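Site visit notes: tidy-up manipulation at the Sonerness demonstration rooms
Filed under: Equipment planning, Reports

We went up on a Tuesday with one purpose, to work out what a two-arm mobile manipulator would do to next year's equipment budget at Ginda. The rooms at Sonerness are furnished as a small residence, and the task on the schedule was floor litter: find it, pick it up, bin it. Our own requirement is common-room cleaning between bookings, so the match was close enough to justify the drive.

Tovitz, the integrator, runs the sessions in half-hour slots. We took two slots in the afternoon and spent the remainder of the visit on the price schedule.
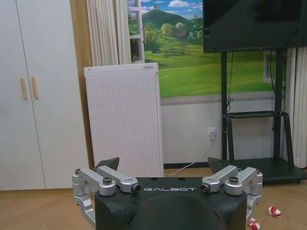
Red and white wrappers on the floor, GALBOT gripper in the foreground.

Crumpled packaging is a fair trial item for a parallel gripper. It has no fixed shape and no obvious grasp axis, and glossy film tends to upset depth sensing. Our specification had called for rigid items only. It will be rewritten to include soft and reflective waste, with a separate acceptance test for each.

The line items, as quoted, fall into four groups: the base unit, end effectors, commissioning and annual support. Commissioning is the one to watch. It is priced per room, and any change to the furniture layout after sign-off is treated as a new room. Ginda has 7 common rooms, and at least two of them are rearranged every season. Spare finger pads are listed at $1,591 a set, which we had not budgeted for at all.

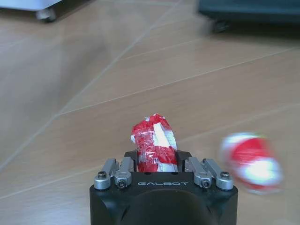

Gajewski, reading a draft of these notes, replied that the pad price matters less than the replacement interval, and that we should refuse to sign anything that leaves the interval to the supplier's judgement. The Gajewski site asked for it in writing before purchase and got a figure of 1,000 operating hours, with the first two sets included.

That figure has gone into our spreadsheet as a working value. At our expected duty it gives one change a year per unit, possibly two if the evening shift is added. 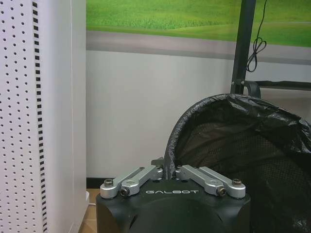 Site preparation is normally the owner's cost, and it is the part of the budget most likely to be underestimated. Allow for floor levelling at door thresholds, a dedicated charging circuit and a survey of everything the arms could catch. Cables deserve their own line in the survey. The demonstration room had a thin white one lying on the floor by the perforated white panel and a black one hanging in a loose loop beside a pole, and our rooms are considerably worse on both counts. Bins need standardising as well. The one at Sonerness was black with a plastic liner folded over the rim, which is the arrangement our cleaners already use, so no new bins have been costed. A liner change remains a manual job in the plan.

Floor finish was discussed briefly. Two of our rooms are carpeted and were left out of the first phase on the integrator's advice. The remaining five are vinyl. 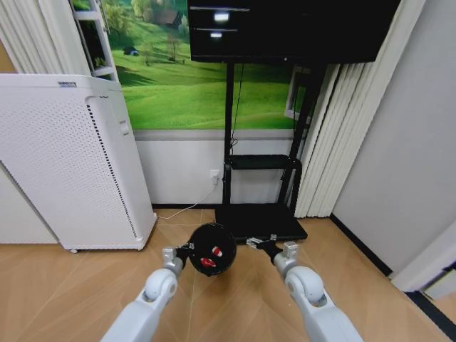
Can the base unit be leased while the commissioning is paid up front?
It can, on a minimum term of 6 months, but the commissioning fee is not refunded if the unit goes back, and the lease price excludes end effectors.

Our recommendation is to lease one unit for the minimum term, commission two rooms with stable layouts, and hold the purchase decision until pad wear and support call-outs have been logged. The training allowance should be doubled from the current draft. Tovitz includes one day for two operators, and we would need cover across three shifts.

Outstanding from the supplier: written replacement interval for the pads, freight terms, battery warranty, and a definition of "layout change" that distinguishes a moved chair from a moved wall unit. The revised schedule is due in March.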